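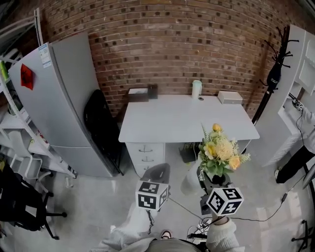 Desk by the brick wall, drawers on the left

Ticket 211 – Fluleck site – Wi-Fi drops during calls
Status: Monitoring
Priority: 2

Reported: laptop loses the connection several times a day, mostly on video calls. Phones on the same network stay up.

9:40 – Restarted the Bultell router. Signal at the desk is fine. Dropped again within the hour.

11:15 – Router log shows the laptop moving between the main unit and the extender in the hall. Both use the same network name. Each move matches a drop.

11:50 – Renamed the extender network and had the laptop forget it. No drops over lunch.

1:30 – One more drop. Laptop was set to turn off the wireless adapter to save power. Turned that off – should have checked it first.

2:20 – Updated the adapter driver. Speed test gives 430 down, almost 100 up. Irimis plan matches.

4:45 – Two long calls, no drops. Todorova office has the same extender model, so I copied these notes to their open ticket.

Next: check the log again on Sunday. Close if clean.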